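Blackwood Center for Household Automation
Posted August 4, 2022, by the Office of Public Programs

The Blackwood Center thanks everyone who attended this year's open day. A short thread follows on what was shown, what visitors asked, and what comes next. We received 538 visitors over the course of the day, our largest attendance to date.

The open day is held once a year and is free to the public. Its purpose is to let residents of Brerkholm see the work done in our building and put questions to the people who do it. Staff from every group were present on the floor from opening until closing.

Visitors entered through the east lobby and were given a printed map with six stations. Groups were free to visit them in any order. The sorting station, on the lower level, had the longest line throughout the day, and we apologize to those who waited in the stairwell. Next year it will move to the main hall.

A word on the sorting program. Beltano is our name for the study of how household items are picked up, turned, and put away. It covers cutlery, folded cloth, jars, and small boxes. The open day concentrated on cutlery, which most visitors handle daily and can judge for themselves.

Cutlery is a demanding subject. Spoons nest. Forks catch on whatever lies beneath them. A polished handle reflects the lights and the hand that reaches for it. Chopsticks are thin, they roll, and a matching pair may lie some distance apart on the table.

Operators at this station work with hand-held grippers. The person supplies the judgment and the tool supplies the fingers, so that each movement is recorded in a form a machine can later use. An operator normally works with a gripper in each hand.
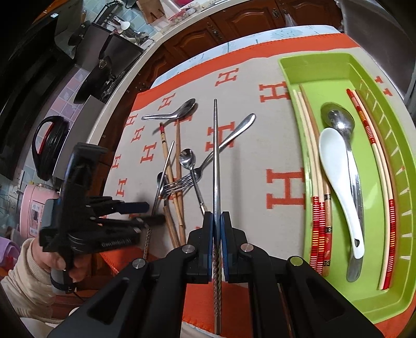

Metal chopsticks drew the most questions. Several visitors asked why a smooth shaft should be harder to hold than a wooden one. The padding on the jaws has to press firmly enough to prevent turning, and an operator learns to approach along the length of the piece and close slowly. New operators tend to close too soon.

We were also asked why the table is not cleared and simplified first. Kitchens are seldom tidy. A program trained only on single spoons placed on a bare surface will have difficulty in an ordinary home, so mixed cutlery and patterned tablecloths are included from the first week.

Another frequent question concerned the number of recordings required. The Beltano cutlery set stood at 1074 recordings on the morning of the open day. The target for the first release is 4000. Recordings in which a piece is dropped are kept and labeled, and they are not counted toward the target.

Visitors aged twelve and over were invited to try a practice gripper at the adjoining bench. The exercise was to lift a teaspoon from a saucer and set it in a cup. Many younger visitors managed this sooner than their parents did. We thank the families who gave up their turn so that others could take part.

At the next station, the Grulino team presented its mobile base, which carries a covered tray along a marked route between two rooms. The base ran on schedule for the morning session. The early afternoon session was shortened so that a wheel could be replaced, and the full route was restored before closing.

The remaining stations covered cloth folding, jar opening, speech controls for people with limited hand movement, and repair. The repair station was new this year. Visitors could see worn finger pads next to fresh ones and ask how often parts are changed. Several asked for it to return, and it will.

On employment: a number of visitors asked whether this work is intended to replace household staff or care workers. The Center's present projects are directed at people who wish to go on living at home and who find small, repeated tasks tiring or painful. We recognize that the question is a serious one. An evening discussion will be devoted to it in November.

On privacy: recordings made in private homes are collected only with the written consent of the household. Letters, photographs, and medicines are put away before work begins. A household may withdraw its recordings at any time before a release. The full policy is available at the front desk and by mail.

On access: two visitors reported that the ramp at the east lobby was difficult to find. New signs have been ordered. The lower level can be reached by elevator, and staff will be posted beside it at future events. Large-print maps will be placed at both entrances.

School groups may request a weekday visit during term. A visit lasts one morning and includes time at the practice bench. Requests should be sent by the teacher in charge and should state the size of the group and any access needs. Places for the fall term are limited.

Lost property from the open day, including one child's blue raincoat and a pair of reading glasses, is held at the front desk. Items not collected by the end of the month will be passed to the Brerkholm town office.

Contact: Office of Public Programs, Blackwood Center, Brerkholm | © 2022 Blackwood Center for Household Automation | Back to top
Last updated: same day as posting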